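Recording demos on a tape grid — worth it or waste of time?
Forum: Arm teaching and teleop

bendura_tom8
Posted Friday

Ok so quick one before I head home. We're teaching an arm a dumb cup task by remote control. Pick up cup, set it down in another cell. Table is covered and taped off into a grid so the start spots are spread out on paper, not just wherever my hand drops the cup. Did 30 demos this morning and the policy is fine in the middle cells and garbage near the far end. Reaches short every time.

My question is about the wrist view. When the gripper is down low all it gets is tape and blank table.

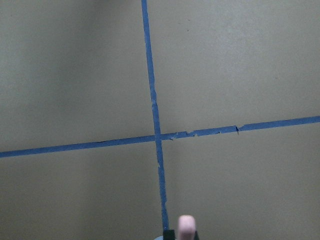
So is the model learning the cup or is it learning the lines? Because if I pull the tape up later and the whole thing falls apart I'm gonna be mad. Taping took forever. Anybody done this without a grid?

gridhater
Reply

Pull the tape. It's learning the lines, they all do. We had a policy that lined up on a seam in the table, cup or no cup. Moved the table cover, dead.

Also 30 is nothing. How many per cell?

bendura_tom8
Reply

Not even. I did most of them in the cells I can see well from where I sit, which ok yeah I hear myself typing that.

Cup starts close to the center line a lot too. From the fixed cam:

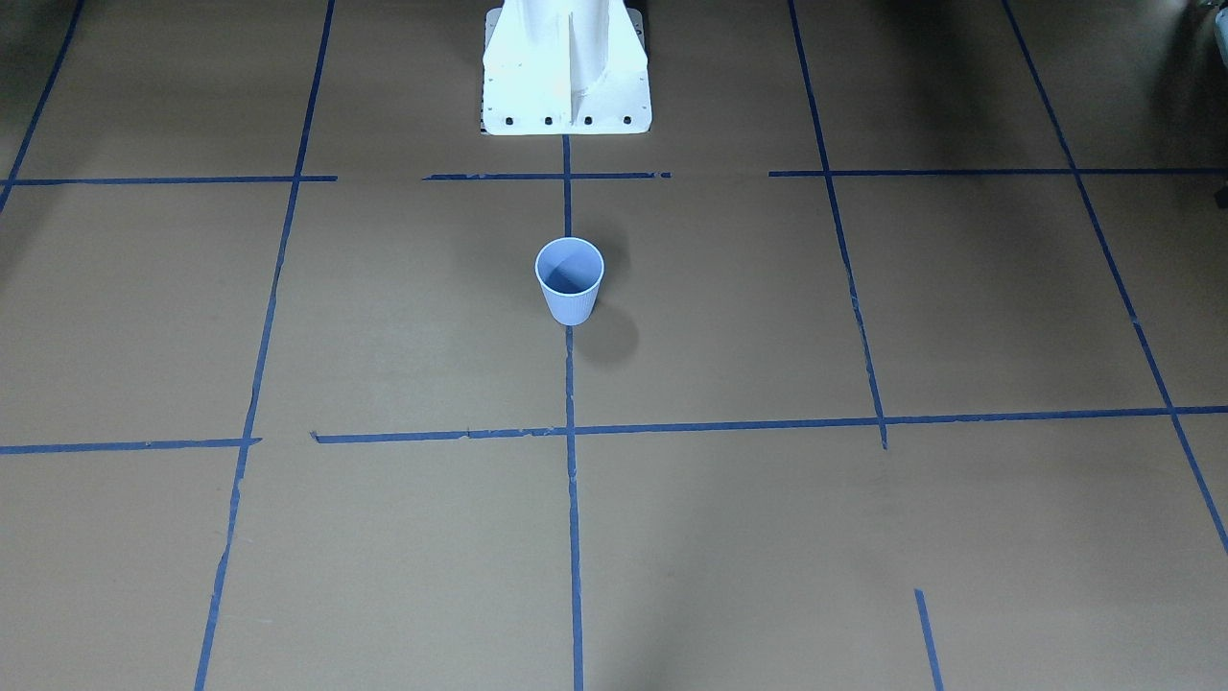 slowhands_15
Reply

Disagree with gridhater. Tape is fine if you treat it as bookkeeping. Problem isnt the lines, it's that you skipped cells. Here's what we do at Brostora:

1. Write the cell list out first and shuffle it. No picking as you go.
2. Same number per cell. 8 is what we use.
3. Move the cup inside the cell too, not dead center every time, not always on a line.
4. One operator per batch. Two people drive differently and you end up with mush.
5. Throw out any demo where you stopped to think. Long pauses teach it to pause.

Far end reaching short — check your own driving first. When I'm on the remote I creep in at the far cells because I can't judge depth, then the demos are all creep.

gridhater
Reply

Number 5 is bad advice imo. If you throw out the hesitations you throw out the recoveries. Then first time it's off by a bit it has no clue how to come back. Keep em. Trim the dead time if you have to.

And I still say kill the tape.

slowhands_15
Reply

Recovery and hesitation aren't the same thing. Missed and came back = keep. Sat there scratching my nose = bin.

aerts_bench
Reply

Has anyone asked if he's tried hand guiding? For the far reaches I grab the arm and walk it over by hand, save waypoints, then use those as the approach and only teleop the last bit. Your elbow ends up somewhere sane that way. With remote only you get weird folded poses, forearm doubled back over the cup and the cables hanging down near the gripper.

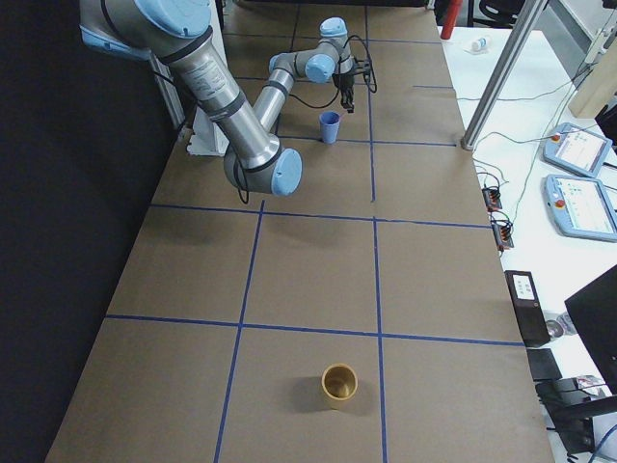

Works either way but a pose like that I'd want to pick on purpose. Start every demo from one saved pose if you can. Ours didnt, and out of 3,807 clips a big chunk had a different starting elbow. Took me most of June to sort.

bendura_tom8
Reply

Hand guiding is allowed but I've been lazy, the remote is right there. Will try for the back row. And yeah my start poses are all over, didn't think it matterd.

jonier_fan
Reply

Hand guiding is fine for waypoints, not for demos. Your arm and shoulder are in every picture from the fixed cam. Model sees a human that wont be there later. Don't mix the two in one set.

aerts_bench
Reply

I said waypoints.

jonier_fan
Reply

ok missed that, sorry

bendura_tom8
Reply

Back at it. Redid the list, shuffled, 15 demos so far. One saved start pose. Took slowhands' numbers but keeping the misses like gridhater said. Before each one I check the head view and make sure the cup's where the list says. This one is right on the center line, I know, I know, still counts as a spot.

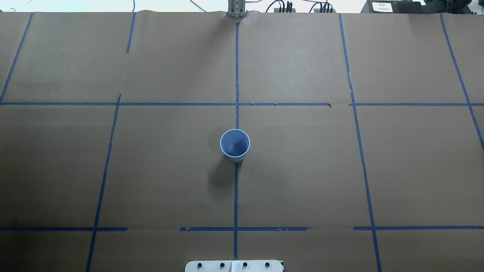
gridhater
Reply

Fine, but do one batch with no tape at all before you train. If it drops off hard you have your answer.

slowhands_15
Reply

That I agree with. Keep the tape batch and the bare batch in separate folders tho, or you'll never untangle which one broke it.

bendura_tom8
Reply

Separate folders, got it. Bare batch goes last, I'm not retaping this thing. Will post the far row numbers when I have them.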